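We use cookies to keep you signed in and to remember which boards you follow. By continuing to browse you accept this. Manage preferences

Reading the whole Bible aloud with a small group, how do you keep people going past Leviticus?

Manee Jitpraphai

Hi everyone, long-time reader of these boards, first time I've posted anything longer than a thank you. I help run a home group in our parish (we're a mixed bunch, some cradle Anglicans, a couple who came over from the Uniting Church, one fellow who was baptised last year at 71 and puts the rest of us to shame) and we've decided to read the entire Bible out loud together, start to finish. Every word, genealogies included. We meet in the evening after tea, read for an hour, and then have a cuppa and talk about whatever came up.

Genesis was a joy. I mean it, I'd read it plenty of times on my own and I'd never heard how funny Jacob and Laban are until two blokes in our group did the voices. Exodus was good right up to the tabernacle instructions, and then I could feel the room going. So many curtains and so many cubits! We're now partway into Leviticus and last time two people sent apologies and a third fell asleep, bless her, somewhere in the grain offerings.

I've looked at the printed plans. The one our minister handed me is the Grorneo plan, which mixes a bit of Old Testament, a bit of Psalms and a bit of Gospel at each sitting. I know lots of people love it, but we'd agreed as a group to go straight through and I feel a bit stubborn about it. My husband says stubborn is the word.

So, for those who've done this with real people in a real lounge room: did you stick to the order? Did you skip? And does anyone have a good way of handling the names, because I've one dear lady who won't read aloud at all any more after a bad run at Genesis 36, and I'd love to get her back.

Also, which translation did you use? We've got four different ones on the go at the moment and it's a dog's breakfast when we try to follow along.

Thanks in advance, and God bless.

Tatu Mwakalinga

Oh Manee, I could have written this myself a few years back! We did the whole thing at our place, Genesis to the last amen, and I'd do it again tomorrow if my knees were up to getting all the chairs out.

First thing, and I'll say it loudly: please don't feel bad about Leviticus. Every group I've ever heard of wobbles there. Ours went down to me, my sister-in-law and a uni student who I suspect mostly came for the lamingtons. We kept the door open and kept reading and most of them drifted back around the time Balaam's donkey started talking.

We did stay in order, with one cheat. Each night we finished with a psalm, always read by whoever had been the quietest. I don't count it as breaking the rule because we read the Psalms again properly when we got there (so we've all had them twice, and no harm done). It meant that however many skin diseases we'd been through, people walked out to their cars with something to pray. I think that psalm held the group together more than my baking did, and I do a good slice.

What helped most with Leviticus itself was reading bigger chunks. I know it sounds backwards. We'd been doing a chapter, stopping, having a chat about it, doing another chapter, and it was like wading through wet sand. Then one night we just read 6 chapters on the trot, swapping readers at each one, and kept the talk until the end. You start hearing the repeats. "I am the Lord" comes round and round in chapter 19 like a chorus, and the bits about leaving the edges of your field for the poor land right in the middle of it. One of our farmers had to go and stand on the verandah for a minute after that chapter. And Leviticus 16 with the two goats, do read that with Hebrews 9 in your pocket for the discussion.
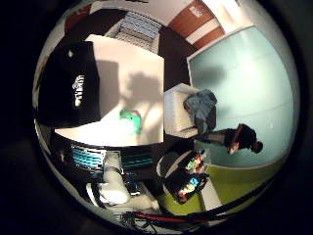 As for the names, my rule was that the reader is always right. Whatever comes out of your mouth is how it's pronounced in this house, and the rest of us say it that way for the evening. I'd also hand out the passages a few days ahead to anyone who was nervous, so they could practise in the kitchen. With the longest lists we shared them round, a verse each, and passed something from hand to hand so people knew when it was their go. It can be any old thing, a little green lumpy thing off the table like that one is perfect, and people fiddle with it while they read and it gives their nerves somewhere to go. Your dear lady might manage one verse when she couldn't face a chapter. I wouldn't ask her in front of people, though. I'd ring her up in the afternoon and give her something lovely and short, Numbers 6:24 to 26 for instance. The Lord bless thee and keep thee. You can't come unstuck on that, and it's coming up for you soon.

Translation, we picked one and I bought a few cheap second-hand copies of it so everybody had the same page numbers. There was a bit of grumbling from the King James side of the room, so they got their way for the psalm at the end (peace in our time). I'd honour whatever your minister reads from on a Sunday morning if you can't agree.

Do let us know when you get to Deuteronomy, it's a treat after all that, like someone's opened a window. I'll be praying for your group by name if you'd like to send me their names!

Decha Jaidee

Just use an audio Bible. We had the Surusness recordings going through a speaker and everyone followed along in their own copy. No one has to say Zelophehad. Done.

Would also say skip Leviticus 13 and 14, read a summary, come back if you feel like it.

Svatopluk Trnka

I'll put in a word for the slow way, though I enjoyed Tatu's answer very much and will be pinching the farmer on the verandah for a sermon.

I disagree with Decha about skipping 13 and 14, in a friendly spirit. I used to skip them too. Then we had a woman in our congregation who'd been in isolation in hospital for a long stretch, and when we read those chapters she spoke up about what it's like to have people stand at the door and not come in. After that we went to Mark 1, where the leper kneels down and Jesus puts out his hand and touches him, and I don't believe I had ever properly heard the word "touched" before that evening. We'd have missed the lot if I'd had my way with a summary.

My practical suggestions are few. Tell people in one sentence at the start what they're about to hear. For Leviticus I say: these people have just been brought out of slavery, God has come to live in the middle of their camp, and this is how they're going to manage it. Then each chapter is an answer to that, more or less. For the tabernacle chapters I'd have put a drawing on the table, even a bad one. Mine was on the back of an electricity bill.

Keep your hour to an hour. I've been guilty of letting it run on, and people with little ones or an early start stop coming and are too polite to tell you why.

On pace, I worked out once that our group was getting through so little each time that we'd be at it until the children were grandparents. There are 1,189 chapters in the Protestant Bible, so a group doing 6 a sitting will want close on 200 sittings. If you only meet in school terms, that's years, and people ought to know it when they sign on. Some find that daunting. I found our people rather liked belonging to something long. We lost two members along the way, both to old age, and we read on with their Bibles on the shelf, and one of the widows now comes in her husband's place.

I wouldn't worry over four translations, by the way. Have one that's read aloud and let the others interrupt at discussion time. "Mine says something different" has started some of our best talks, and a couple of our worst.

For the lady who stopped reading, does she sing? Ours wouldn't read for love or money, but she'd start us off in the doxology at the end, every time, and about the time we reached Ruth she put her hand out for the book.

Manee Jitpraphai

Thank you all so much, what a lot to chew on. I've rung my friend and offered her Numbers 6 and she said she'd "have a think", and from her that's practically a yes. We're going to try the long run of chapters next time, psalm at the end, and I've asked my husband to do a drawing of the tabernacle even though we're past it. Svatopluk, the part about the woman in hospital, I read that out to him and we both went quiet.

Decha, we might borrow the audio idea for Chronicles. I've peeked ahead and I'm frightened.

Page last updated in August

Get the weekly round-up of new threads in your inbox. Enter your email to subscribe. You can unsubscribe at any time.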